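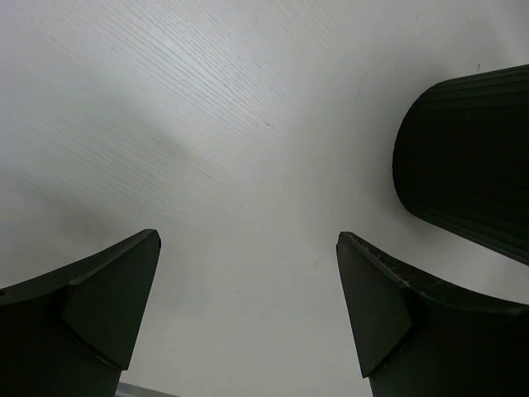 A wastebasket is a bucket with better manners, according to Lorraine Stockdale, and most of what has been written about its design is an attempt to charge more for the bucket. The remark is often repeated in office supply circles and has not been seriously answered.

Wastebasket

A wastebasket (also waste bin, wastepaper basket or, loosely, trash can) is a small open container for dry refuse, kept indoors at or near the place where the refuse is made. It is usually told apart from a garbage can by its size and by the lack of a lid, although sellers apply both names to almost anything with a hole in the top.

Form

The common type is round or oval, wider at the mouth than at the foot, and molded in one piece from plastic. The taper allows empty baskets to be nested for shipping and storage. It is also said to make them easier to empty, a claim that anyone who has pulled a stuck liner out of one may want to weigh for themselves.

Many round baskets have vertical ribs on the outer wall. Catalogs generally describe these as strengthening, and a ribbed wall can be stiffer than a flat one of the same thickness. How much this matters in a container for envelopes is another question. Ribs also hide scuffs and mold marks, and they collect dust, a point on which the catalogs are silent.

The rim may be rolled, flared or plain. A flared rim gives the fingers something to lift by and holds the folded edge of a liner in place, at least until something heavy is dropped in.

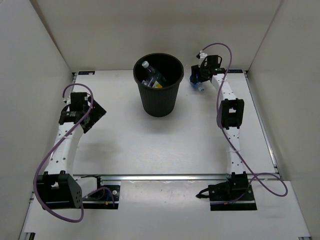

Round, ribbed wastebasket with a slightly flared rim, holding a clear plastic bottle.

Capacity

Makers state capacity in quarts or liters, measured to the brim. This is a generous way to measure. A desk basket sold as 24 quarts cannot be carried full to the brim without losing some of it on the way, and loose bottles and crumpled paper leave a good deal of air between them. The Hidstead trade list of October 2011 proposed a second figure, "working capacity," taken at two inches below the rim. Few sellers took it up, and the reason is not hard to guess.

Color

Black and gray are the usual office colors. The standard explanation is that dark plastic does not show dirt. A dark interior also makes it harder to see whether the basket needs washing, so the advantage depends on who is looking.

Use in sorting

Baskets without a lid or label tend to receive whatever is in the hand. Drink bottles are a familiar case: they are light and bulky, and in many places they belong in a separate stream. The Trastus office trial placed 22 pairs of baskets, one for paper and one for bottles, in a building with 200 desks, and reported a "marked improvement" in sorting. The report did not say what sorting had been like before the trial. A later version sold by Mimer used a round opening in the bottle lid on the theory that people match shapes. No results were published.

Designer models

From time to time the wastebasket is rediscovered by furniture firms. The Løken basket, a ribbed cylinder with a weighted foot, was issued in a numbered run of 3,000 and praised for its "honesty." Apart from the weight in the foot, it is difficult to say what it does that a supermarket basket does not. Secondhand examples are frequently missing their number plates, and claims that a given piece is an early one should be treated with caution.

See also: Garbage can, Liner (bag), Office furniture, Recycling bin

Page last edited 2018-08-27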